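3.2 Gripper maintenance and jaw alignment

The hand-held gripper was serviced at Kilex by the second author (V. Mridha) under a fixed schedule. Each of the two finger arms turns on a brass-coloured pivot disc, and wear at these discs was the main source of jaw offset. Pivots were cleaned and jaw pads inspected after every 681 grasps, and both pads were replaced in September, after grasp 2,144.
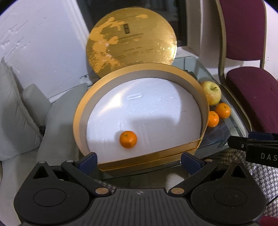

Figure 4. Gripper with jaw pads open in front of a round gold box holding one mandarin on a white foam insert.

Offset was measured with the jaws closed on a Niskanen gauge block. When it exceeded the limit in Table 5, the affected arm was removed, the pivot reseated and the screws retightened in a diagonal order. Pads were wiped with a lint-free cloth -- solvent was avoided, as it had hardened an earlier set. Fruit trials resumed only after five consecutive closures fell within the limit. No change was made to the wrist-side cabling during this period.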